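# Wavent: teaching an arm to tidy up

So my half of the project was the sorting code, and Elif Naz Kırmızıgül did the driving. We named the thing Wavent back in November, mostly because the folder needed a name, and it stuck!

The plan was simple enough: get the arm to pick stuff off a counter and put it in a tray. We recorded 84 demos by hand (my shoulders still remember) and ended up with 1,596 grasp attempts once I'd chopped everything up and thrown out the ones where the log froze. Our first model loved boxes and hated anything round. It would close on a bottle, squeeze, and send it rolling away, and then go back to the same spot and squeeze air.

## Picking the objects

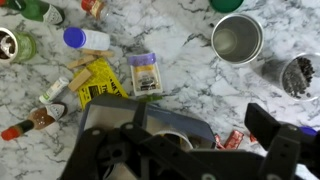 Our second test set is the one I'm proudest of, partly because I got to raid every drawer I could. I wanted shapes that would annoy the model, so we mixed easy and nasty. The deodorant stick with the purple cap stands upright and is a nice tall target, but the hot sauce bottle is on its side, and the flat wooden pieces hardly rise off the counter. The steel cup worried me too (shiny metal is rough on our depth guesses).

Next up I want to retrain with the side-lying bottles weighted higher, and Elif wants to slow down the finger closing. We're trying hers first.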